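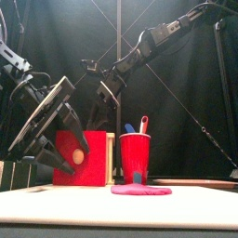 Fig. 2.1. Boîte en bois rouge sur le plan de travail.

Chapitre 2
Volumes et contenances

Au chapitre précédent, nous avons mesuré des longueurs et des aires. Nous passons aux solides, en commençant par le pavé droit. Son volume est le produit de ses trois dimensions, exprimées dans la même unité.

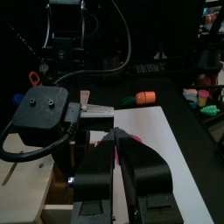

Il faut distinguer le volume extérieur d'une boîte de sa contenance, qui dépend de l'épaisseur des parois. Une caisse de 2 000 cm³ peut ainsi ne contenir que 1 072 cm³ de sable.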